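Lovon 3 disk backup for Mac and Windows

I have used Lovon since December to copy lab recordings from a Mac to a Windows machine. Version 3 changes the file format, so old backup sets must be converted once before the first run. Converting a set of nearly 700 files took 18 minutes on my machine, with no errors in the log.

Setup is short. Install the package, restart, then point the program at a source folder and a target drive. The target must be formatted as exFAT if both systems need to write to it. Lovon does not check for this – it fails on the first write with a code that the manual does not list.

Schedules are set in a plain text file. Wedden, which I used before, has a proper window for this, but it skips any file that is open at the time. Lovon copies open files and marks them in the log.

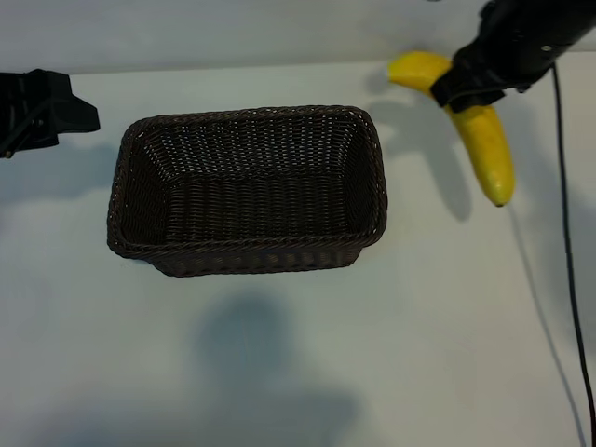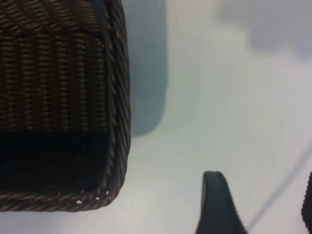
Mahrous wrote that the schedule file is ignored on Windows if it is saved with Mac line endings, and that saving it again from Notepad cleared the problem.

I can confirm this on one of my two machines. The other reads the file either way, and I have not found the setting responsible.

Restore works from the command line only. Folder dates are kept, Finder tags are lost. A single license costs $74 and covers both systems. Updates within version 3 are included.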